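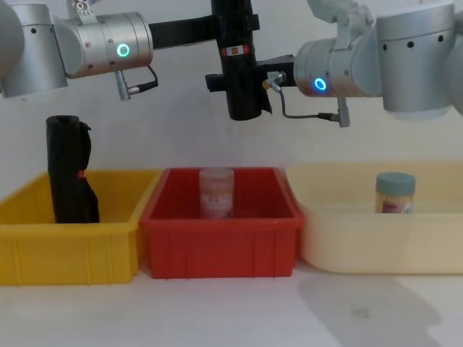 Spent January rewriting the item numbering scheme at work. Notes for anyone with the same problem. Small distributor, 13 product families, two warehouses, one accounting package older than some of the staff.

1/ The old scheme put meaning in every position. First two characters for the supplier, next two for the family, then size, then finish. Easy to read on a shelf. Then Morberg moved a whole line of hinges over to Doltier, and every one of those numbers was wrong overnight.

2/ You have two options at that point. Renumber the stock, or leave the numbers and accept that MB no longer means Morberg. We had done both, in different years, with no record of which.

3/ The new scheme: 9 digits, issued in sequence, no meaning. Supplier, family, size and finish are fields in the item record. Fields can change. The number can't.

4/ The last digit is a check digit. We use Luhn. It catches any single wrong digit and nearly every swap of two neighbors (09 and 90 get through). Letters are out completely, so no more O and 0, no more I and 1.

5/ Print numbers in groups of three with a thin space. Store them without the space. Strip spaces and hyphens on input, before validation, on every screen. We missed the returns screen and paid for it.

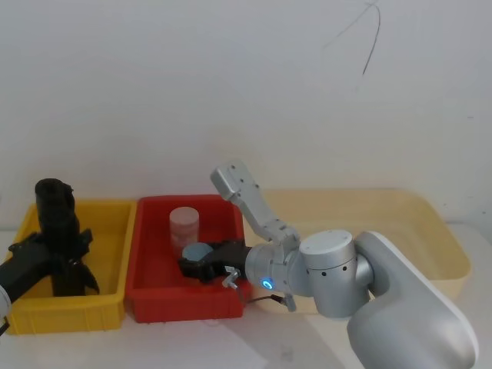
Themba Sibiya replied that pickers hate meaningless numbers, and that his people could find a part by its prefix faster than by any bin location.

6/ Fair point, and it was the main objection here too. What we did was move the readable part to the label. Large text: short name, size, finish. Small text underneath: the number and barcode. The picker reads the name, the scanner reads the number.

7/ Short names have rules of their own. Max 50 characters. Noun first, then type, then size, then finish. "Hinge, butt, 75 mm, zinc." Never "Zinc butt hinge 75." Sorting a list alphabetically then puts like with like, which does most of what the old prefixes did.

8/ Keep the old numbers forever, in a cross-reference table. Old number, new number, date retired. Never reuse one. Customers will order from a catalog page they tore out years ago. Lindqvist still sends us purchase orders with numbers from two schemes back, and the lookup handles it. 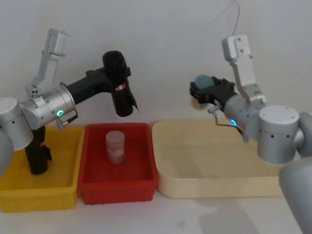 Do you give a new number when the supplier changes but the part doesn't? We keep the same one, as long as a customer could get either version and have no reason to send it back. If the form, fit or function differs, it's a new number.

9/ Packs. A single, a box and a pallet of the same part are one item with several units of measure in our system. The barcode differs per pack, the item number doesn't. If your software can't do that (Avum's couldn't when we tested it), you need separate numbers and a parent link. It's ugly but it works.

10/ Leading zeros: start the sequence high enough that you never have any. Spreadsheets eat them. We start at 100 000 00x, where x is the check digit.

11/ Marius Chiriac asked for the input cleanup rules. I'll post them separately once the returns screen is fixed.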